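Chapter 12
Plastic Containers and the Liquids They Hold

This site uses cookies to remember your reading position. Accept | Manage settings

12.1 Introduction

A container for a liquid has to do four jobs. It must hold the contents without leaking, keep out whatever would spoil them, survive handling between the filling line and the buyer, and cost little compared with what it holds. Glass does the first two very well. It is heavy, however, and it breaks. Most of this chapter concerns polyethylene terephthalate, or PET, the polyester used for the greater part of clear drink packaging.

The reader should already be familiar with the difference between amorphous and crystalline solids (Chapter 4) and with the glass transition (Section 4.6). Gas transport through polymer films is treated in Chapter 13 and is used here only in its simplest form.

12.2 From resin to preform

PET arrives at the plant as small pellets. The pellets pick up water from the air, and water breaks the polymer chains when the resin is melted. Drying is therefore the first step. Resin that has been dried poorly gives a bottle with lower strength, and the loss can't be recovered later in the process.

The dried resin is melted and injected into a cold mold to make a preform, a thick-walled tube with a finished neck and thread. Cooling must be fast. If the melt cools slowly, crystals grow large enough to scatter light and the wall turns hazy. The neck isn't changed after this stage, so its dimensions are checked on the preform.

12.3 Stretch blow molding

The preform is reheated above its glass transition but well below its melting point. A rod pushes it lengthwise while air expands it against the mold wall. The chains line up in both directions, and the small crystals that form under strain leave the wall clear. A wall stretched this way is stiffer and stronger than an unstretched wall of the same thickness, and it passes less gas.

Stretching isn't uniform. The side wall is drawn the most, and the center of the base the least. The base center is close to the original preform in both thickness and structure, and it must be supported by its shape.

12.4 Base design

Internal pressure pushes a flat base outward until the bottle rocks. A hemisphere carries pressure well but can't stand up. Early carbonated drink bottles solved this with a round base glued into a separate cup. The petaloid base replaced the cup with a ring of hollow feet molded into the bottle itself. The valleys between the feet follow the curve of the hemisphere and carry the load as straps, while the feet give contact with the shelf.

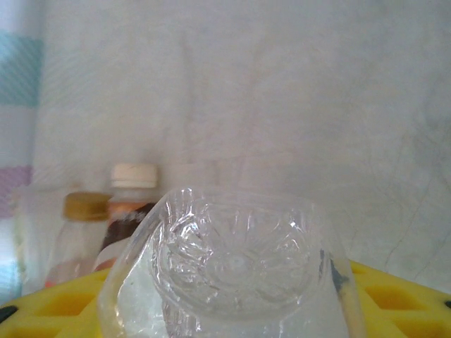

Figure 12.1 Molded petaloid pattern in clear plastic. The ridges fan out from a small round dimple at the center.

The usual failure is a crack starting near the center of the base, where stress is high and the material is only lightly stretched. Alkaline conveyor lubricants make such cracks more likely. Section 12.7 works through a case from the Nenholm filling plant, in which 235 bottles from a test lot of 3930 cracked during warm storage.

12.5 Terms used in this chapter

Creep: slow change of shape under a steady load.
Gate: the point at which melt enters the preform mold.
Stretch ratio: final length divided by starting length, given separately for the axial and hoop directions.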